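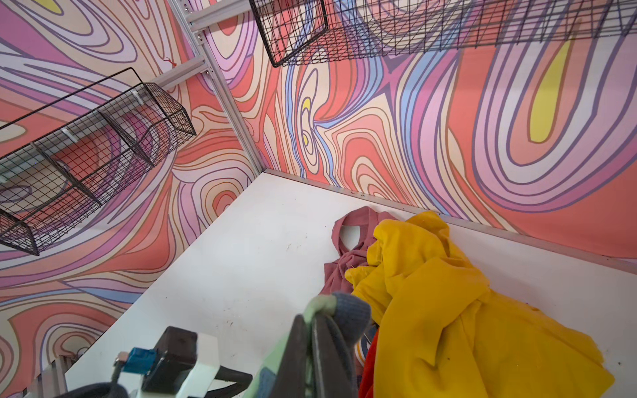

Session 7: School Consolidation and the Small-Town Vote

Rural Politics and Local Government
Instructor: Nomvula Molefe
Handout posted 9/15/19

Welcome back, everyone. These notes follow the lecture pretty closely, with a few extra thoughts I ran out of time for (as I usually do, and thank you for being patient with me). If you missed class, read them straight through before you open the assigned chapter, and the chapter will go down a good deal easier.

Where we left off

Last time we talked about the overlapping layers of local government that you find in a rural county: the county itself, the townships, the little incorporated towns, and then all the special districts for water, fire, roads and so on. I asked you to hold on to one idea, that each layer has its own elections, its own tax levy and its own set of people who care about it very much. The school district is the layer that folks know best. It usually takes the biggest bite out of the property tax bill, and it is also the one with a mascot.

Our case for today is Clesdale County, and mainly the two districts of Rullell and Magyar, which sit on opposite sides of the Rarkosau River. I grew up not too far from a place like this, so forgive me if I get attached.

What consolidation means

People use the word loosely, so let's pin it down. There are several different arrangements that all get called consolidation at the coffee counter, and voters are often angry about one while the ballot describes another.

A cooperative agreement leaves both districts standing. They share a football team, or a Spanish teacher, or a bus route. No vote is normally needed beyond the two boards, and either side can back out when the agreement ends.

A whole-grade sharing plan goes further. One town keeps the elementary school, say, and the other keeps the high school, and students ride back and forth. The districts are still legally separate, each with its own board and levy.

A reorganization, sometimes called a merger, dissolves the old districts and creates a new one. There is one board, one levy, one set of debts. This is the one that has to go to the voters in our case.

And then there is dissolution, where a district simply ceases to be and its land is attached to the neighbors. You'll see it less often, and it tends to happen when every other door has closed.

The Rullell and Magyar vote

The two boards had shared sports for years before anyone said the word merger out loud. Rullell had the newer building. Magyar had the better farmland, and so the bigger tax base for each student, and that difference is going to matter more than anything else in these notes. When the enrollment numbers came in one spring, Magyar's graduating class had 19 students and the incoming kindergarten had seven. You can see why the conversation started.

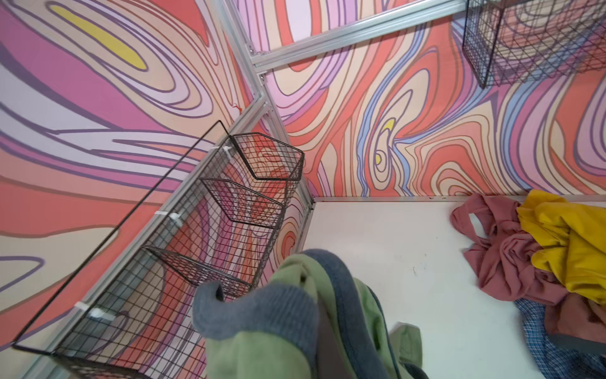
Now, you might expect the town with the shrinking school to be the one that wanted the merger, and in a sense it was. Families living in Magyar, with children still in the building, leaned toward it. They wanted chemistry offered every year and a band with more than one trumpet. The opposition came mostly from landowners outside of town, who understood perfectly well that a shared levy would mean their acres helping to pay off Rullell's building bond. Dineo Joubert's article, which is in your reading packet, is very good on this point. She went precinct by precinct and found that distance from the school building told her less about a vote than the amount of land a household owned.

The measure needed a majority in each district separately. Please underline that. It passed comfortably in Rullell and failed in Magyar, so it failed. If the rule had been a single combined majority, it would have carried, with the same people casting the same ballots. I know I say this every week, but the counting rule is part of the politics, and somebody chose it.

Turnout is the other thing to look at. The vote was held by itself in October, and not with the general election. Special elections like that draw fewer people, and the ones who do come tend to be older, tend to own property, and tend to feel strongly. Some of you asked whether the date was picked on purpose. I don't know, and Joubert is careful on this too. The minutes show a short discussion and a unanimous vote to set the date, and they don't tell us much about why.

Identity, and why it isn't just money

I don't want you to leave thinking this was only about tax bills. In a town that has already lost its bank and its grocery store, the school is where people see each other. It's the gym where the funeral lunches are held — it's the Friday crowd, it's the Christmas program. When Joubert interviewed people who voted no, many of them brought up taxes first and then talked for an hour about basketball. Both parts of that conversation are evidence, and a good paper will find room for both.
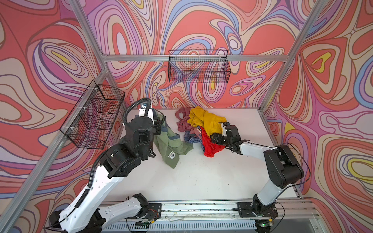 Terms to know

Levy: the property tax a district collects, set as a rate on assessed value.
Assessed value: what the county says the property is worth for tax purposes, which for farmland may follow a formula and not the sale price.
Bonded debt: money borrowed for buildings and paid back out of the levy over many years.
Concurrent majority: a rule requiring a measure to win in each unit on its own.
Special election: a vote held apart from the regular general election.

For next time

Read chapter 4 and the Joubert article, including the map at the back. Then write two pages on which of the four arrangements you would have recommended to the Magyar board, keeping in mind who would have had to approve it. I'd rather have a rough draft with a real opinion in it than a smooth one without. My office door is open most afternoons, and if it's closed, knock anyway, I'm probably just eating lunch.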